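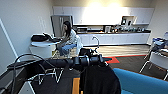 3.2 Assembly and siting

The Amley arm was built in a shared workshop and its adjoining break room, the latter having the better outlets and the only coffee. Most joints came from a Gadton kit; the remaining 2 were salvaged from a Laizer unit whose previous owner had described it as "lightly used," a phrase we now read with more care. Figure 2 shows the arm on site.

Figure 2. The arm extended in the break room, kitchenette behind. The cable runs in a loop over the arm.

We routed the cable outside the joints. Internal routing is tidier and is recommended by every guide we consulted, including the one we wrote ourselves in May. It also took 4 hours per attempt. The outside loop can be replaced in the time it takes to boil a kettle, and it was, often.

Control ran on Zulomik, an open package with excellent documentation for a version we did not have. Of 85 reaching trials, 67 ended within tolerance. The failures clustered at full extension, where play in the salvaged joints added up, and after lunch, where we offer no mechanism. Stiffer mounting helped with the first group.

Other members kept using the room during the build. We had planned to book it for our sole use, but the booking sheet turned out to be governed by customs older than the workshop, and we withdrew the request.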